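Buscar en el hilo Buscar Cancelar
Inicio · Explorar · Avisos · Guardados · Perfil

Cosas de casa sin prisa (con prisa)
28 de septiembre de 2026

1/ Hilo rápido de toallas y mesa de doblar, que me lo pedís mucho y siempre digo mañana. Voy sin orden, aviso.

2/ Contexto: piso pequeño, una mesa para todo. Comer, planchar, doblar. Si no la despejo antes, acabo con migas en la ropa limpia. Ya me ha pasado, dos veces en la misma semana.

3/ Primero la superficie. Siempre. Bayeta apenas húmeda, un chorrito de Clotalex en agua (5 ml, no más, que si no deja cerco) y secar con trapo de algodón.

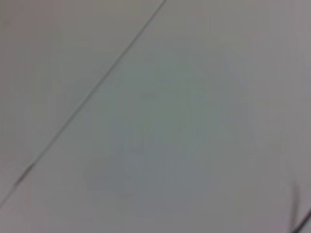 4/ La mugre se va a las rayas, eso lo tengo clarísimo. Por lo liso pasas la bayeta y listo. Pero una línea oscura y fina como esa, en diagonal sobre el gris, me tiene a mí diez minutos: no sé si es junta o arañazo, y justo donde se ensancha un poco hay una manchita más oscura. Cepillo de dientes viejo y paciencia. Con cuchillo NO, por favor.

5/ Me preguntan por el spray de Enuvberg. Lo tuve. Huele bien, limpia regular, el bote de 825 ml no se acaba nunca. No repito.

6/ Truco: mirar de lado, con luz floja. De frente todo parece limpio. Y muy de cerca, un gris casi liso y la dichosa rayita, fina, tirando a negro

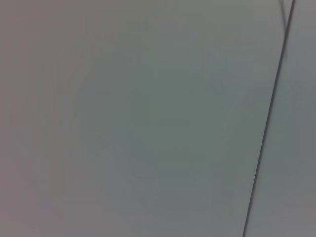
7/ LAS TOALLAS. Lavado a 40, poco detergente, cero suavizante. El suavizante las deja resbalosas y luego no secan nada. Media taza de vinagre si están tiesas (200 ml si la lavadora va llena, 100 si va a medias).

8/ Sacudir fuerte al sacarla. Dos o tres meneos. Se nota un montón en el rizo, queda mas esponjoso.

9/ Extender del todo antes de doblar. Alisar con la mano desde el centro, y las esquinas al final, que son las que se rebelan. Una esquina vuelta hacia dentro y el doblez ya sale torcido, luego la pila se cae.

Verde suave, con rayitas de textura, mesa blanca, y la esquina de abajo a la derecha vuelta encima:

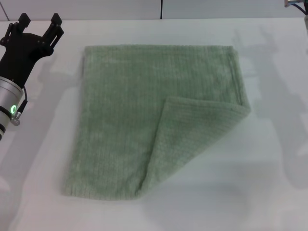 10/ Doblar: a lo largo en tres, luego por la mitad. Canto redondo hacia fuera en la balda. Las gordas mejor en dos, en tres no cierran y abultan muchísmo.

11/ Para guardar uso las cajas Stondham bajas, sin tapa. Las Entili son más monas pero no me caben de fondo, medid antes!!

12/ En octubre toca sábanas bajeras, sí, las de goma. Id cogiendo fuerzas. Me voy que pita la lavadora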